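Home | Work | Open roles | Notes | Contact

Perception and tooling engineer, manipulation software

Pomar is hiring one engineer. Posted 5 Dec 2021, to start in January if we find the right person by then. If we don't, we'll wait.

Most ads in this field promise you general-purpose robots. We don't have one, and we doubt the people who say they do. We have a policy that learns tabletop tasks from demonstrations recorded with a hand-held gripper, and a pile of software around it that is less reliable than we'd like. The policy gets the attention. The pile is the job.

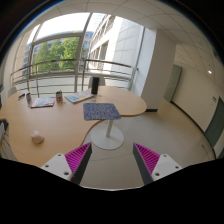 The first piece is called Previa. It takes raw recordings, recovers the path of the gripper from the wide-angle video, and decides which recordings are fit to train on. In our last batch of 400 it threw out 75, and when Zhenhua Dong went through the rejects by hand she disagreed with 19 of them. We have no good idea how many bad ones it let through. You would start by finding out.

The second piece is Fevgate, our planner and controller interface. It turns predicted gripper poses into motion an arm can follow, and it refuses the ones it can't. The refusals are logged badly. Some are real joint limits, some are timing bugs, and at present you need Tianyou Qiu sitting next to you to tell which.

Things we'd expect you to work on in the first year:

- Pose tracking near windows, glass and plain walls, where ours drifts
- A replay tool that shows video, gripper width and planned path on one clock (we have three scripts and they disagree)
- Tests for Previa that fail when they should
- Evaluation that somebody outside the team could repeat and get the same number 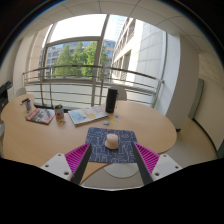

On evaluation we are stubborn. A success rate means little to us unless we know what was on the table, where it started and who decided it counted. It is easy to get a nice figure by training and testing with the same clutter in the same spots. A small pink object alone on a dark blue mat looks like an easy target, but the mat has a busy pattern of pale lines, and there are magazines and a tall black bottle behind it. Has the model learned the object, or has it learned the mat? We want someone who asks that before the demo gets booked.

What you need: solid Python, enough C++ to fix other people's, and a working grasp of camera calibration, including fisheye lenses. You should have shipped something that ran on real hardware and be able to tell us how it broke. A degree is fine. So is no degree. We don't care which deep learning framework you like.

What would put us off: a portfolio made only of sped-up videos, or a claim to have solved grasping.

The team is 11 people. Meetings are short, code review is slow and fairly blunt. You would report to Tianyou and share a desk area with the people who record the data, and you'd be expected to record some yourself now and then.

To apply, send a resume and one page on a result you stopped believing, yours or someone else's, and what changed your mind. We skip cover letters. There is one paid work sample, done on our data, then a conversation with Zhenhua and Tianyou. We reply to everyone, though it may take us a while.

Related and recent
Controls engineer, Fevgate (filled)
Notes: Why we retired the Kong benchmark
Notes: Three clocks, one recording
Call for outside testers, Previa

Contact Pomar | © 2021 Pomar | Back to top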